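How Does a Hotel Know Which Bed Is Yours?

Hello again! Last time I wrote about lighthouses, and one of you sent in a question that had nothing to do with lighthouses at all. It said: "We went to a hotel in October and they already knew our names and had a little bed ready for my brother. How did they know?"

I love this question. I worked behind the front desk of a hotel in Cesham for six years before I started writing for children, so for once I didn't have to go and look everything up. I did ring my old boss, Raquel Prata, to check I'd remembered it properly. She said I'd remembered most of it.

It starts with a booking

A booking is a promise that goes both ways. Your grown-up says, "We'll come on these nights and we'll pay," and the hotel says, "Then we'll keep a room for you." When your family books, they fill in a form or talk to someone on the phone. They give a name, the nights they want, how many people are coming and how old the children are. That last bit is how the hotel knew about the little brother! If there's a two-year-old on the list, somebody puts a cot on the list too.

You'll also get a booking number. Ours were just long strings of digits and people were forever reading them out to me very slowly. I could nearly always find them by surname, but I let them finish.

The big grid

Imagine a huge sheet of squared paper. Down the side you write the number of every room. Along the top you write all the days. Our hotel had 127 rooms, so that's 127 rows, and a whole year of days going across. Each time somebody books, you colour in their squares.

That's really all a booking system is, only it's on a computer now. When I started we still had the old paper one in a cupboard, and it was so big you had to open it on the floor.

Here is the bit I found surprising. When you book, you usually don't get a particular room. You get a kind of room — a family room, say, or a double with a sea view. The hotel just makes sure it hasn't promised more family rooms than it's got. The real room number often gets picked on the morning you arrive, or the night before.

Why wait? Well, think of those sliding puzzles where you push the tiles about to make a picture. If every tile is glued down, you can't fix anything. If a tap breaks in room 114 and the family going there hasn't been told "you're in 114", you can quietly give them a different one and send the plumber up.

What happens when you leave

You go home at ten or eleven in the morning, and the next family turns up from three in the afternoon. In between, your room has to become their room.

The person in charge of that is the head housekeeper. Ours was Armindo Godinho, and he walked faster than anybody I've ever met. Each morning he printed a list with every room on it and a word next to each one. "Departure" meant the people were leaving, so everything had to be changed. "Stayover" meant they were still there, so just a tidy and some fresh towels. "Vacant" meant there was no one in it.

A departure took a bit over half an hour. Off came the sheets and the pillowcases, the bathroom got scrubbed, the bins were emptied and the tea bags were topped up. Then somebody had to look under the bed. You would not believe how many socks live under hotel beds.

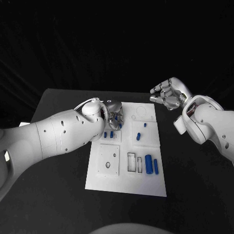

The lost teddy cupboard

Speaking of things under beds! If you leave something behind, it goes into a bag with the room number and the day written on it, and the bag goes into a cupboard. We mostly had phone chargers, with socks a close second. But there were also teddies, rabbits, a knitted octopus and once a wooden leg from a pirate costume.

Inês Serrano looked after the cupboard on my shift, and she always rang the families about teddies first, before she'd even had her coffee. So if you lose one, get your grown-up to ring the hotel and tell them the room number. It's much easier to find "grey rabbit, room 114" than "a rabbit, we were upstairs somewhere".

What if there's a mistake?

It happens. Sometimes two families get promised the same room, and that's called overbooking. I once had the Teixeira family at my desk at nearly midnight, with three sleepy children and every square on the grid coloured in. Rui Teixeira, the dad, was very nice about it, much nicer than I would have been. I rang the hotel at the other end of the seafront, they had a family room, and we paid for the taxi and for the room as well. Hotels in the same town often help each other like this, even though they're rivals the rest of the time.

Some words to show off with

Check-in: when you arrive, say who you are and get your key.
Check-out: when you give the key back and pay for anything extra.
Turndown: when someone comes in the evening to fold back your covers. Only fancy places do it.
No-show: a guest who booked but never came.
Walk-in: a guest who came but never booked!

Have a go yourself

Get some squared paper and make a grid for your own hotel. Five rooms is plenty, and seven days. Give it a name (mine was the Grand Katona, after our cat). Now ask people at home which nights they'd like to stay and colour in their squares. Try asking for one person who wants the same room for four nights in a row, and see how soon you have to start shuffling everybody else about.

If you run out of rooms, you'll have to ring the hotel down the road.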